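3. 木の天板は「温かい」のか:印象評価の再検討

木の天板が使用者に「温かみ」や「落ち着き」を与えるという主張は、家具や内装の文献で繰り返し引かれてきた。しかし、引用元をたどると同じ少数の調査に行き着くことが多く、その調査が何を測っていたのかは十分に問われていない。
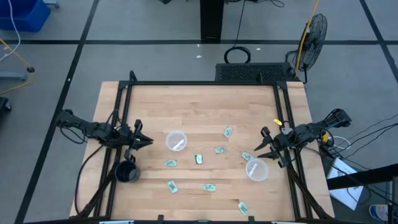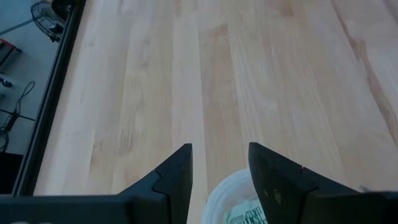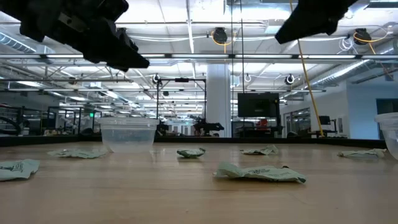
図2 淡色の木製天板。(a)黒いカップの置かれた天板、(b)細長い板を接いだ表面、(c)淡い緑色の包みと透明な容器の載る天板。図は上から順に(a)、(b)、(c)。

Marlene Engelhardt、Telmo Moya
7月10日受理

3.1 何を「木目」と呼んできたか

先行研究の多くは「木目あり」と「木目なし」の二条件を比べる。この区分がまず疑わしい。板を接いだ天板では、繊維の模様のほかに、板ごとの色の差、継ぎ目の線、短い横の接合部が同時に目に入る。図2(b)の表面でも、白に近い板とやや濃い黄褐色の板が混在している。回答者が「自然な感じがする」と答えたとき、それが模様への反応なのか色のばらつきへの反応なのか、二条件の比較からは区別できない。

Dretel調査はこの種の主張の根拠として最もよく引かれる。有効回答は1,919件で、規模としては申し分ない。ただし刺激はすべて印刷した色見本であり、回答者は天板に触れていない。それにもかかわらず、報告書の要約では「触り心地のよさ」が木の利点の筆頭に挙げられている。質問票に触感を尋ねる項目があったのは確かだが、見ただけの面について答えた触り心地は、回答者が木についてもともと持っている知識の再生とみるほうが自然であろう。

3.2 尺度の問題

評価にはTrolis尺度が広く使われている。「冷たい/温かい」「硬い/柔らかい」など11対の形容詞からなり、因子分析では第一因子に「親和性」という名が与えられるのが通例である。われわれはこの命名に慎重でありたい。第一因子に高く負荷する項目は、いずれも一方の極が明らかに好ましい語になっており、「好き/嫌い」を言い換えて何度も尋ねた結果と見分けがつかない。

Bellamyの事務所ビルで得られた1,034件の回答を同じ手順で再集計したところ、第一因子の得点は全体的な満足度の一項目でほぼ置き換えられた。満足度を統制すると、天板の材質による差は残らなかった。もっとも、この標本は一つの建物に偏っており、満足度が材質の影響を媒介している可能性も排除できない。差がないことの証明として読まれては困るが、差があるとした従来の結論も同程度に弱い。

3.3 色と明るさの交絡

材質の比較には、明度の交絡がつきまとう。木の条件に淡い色の材を、対照条件に濃い灰色の樹脂板を用いた研究は珍しくない。淡い面は照明を多く返し、机の周囲を明るく見せる。そこで得られた好意的な評価を木の効果と呼ぶには、同じ明るさの対照が少なくとも一つは要る。

Bandixの試作室で行われた10月の小規模な実験は、この点を考慮した数少ない例である。参加者50名に、明度をそろえた木の天板と無地の塗装天板を提示している。結果は著者らの期待に沿うものとされたが、報告された差は「温かい」の一項目に限られ、多重比較の補正についての記述がない。残りの項目の平均値も掲載されておらず、再計算はできなかった。問い合わせへの回答は本稿の執筆時点で得られていない。

3.4 使用状態での評価

もう一点、評価時の天板はほとんどの場合、何も載っていない状態で提示されている。日常の机には書類、食器、包装の類が置かれ、面の見え方は物の量と配置に左右される。片づいた木の面に対する好意が、使用中の面にもそのまま及ぶとする根拠は、調べた範囲では見つからなかった。「木の机は作業者を落ち着かせる」と述べる文献でさえ、作業中の評価を取っていない。

長期使用についても事情は変わらない。輪染みや擦り傷を「味わい」とみなすか「劣化」とみなすかは回答者によって割れるはずだが、既存の尺度はその違いを一つの平均値に畳み込んでしまう。経年した天板を含めない限り、木への選好と新品への選好は分離できない。

次節の分析では、形容詞対による得点を主たる指標に用いず、天板の選択行動と使用年数の記録を扱う。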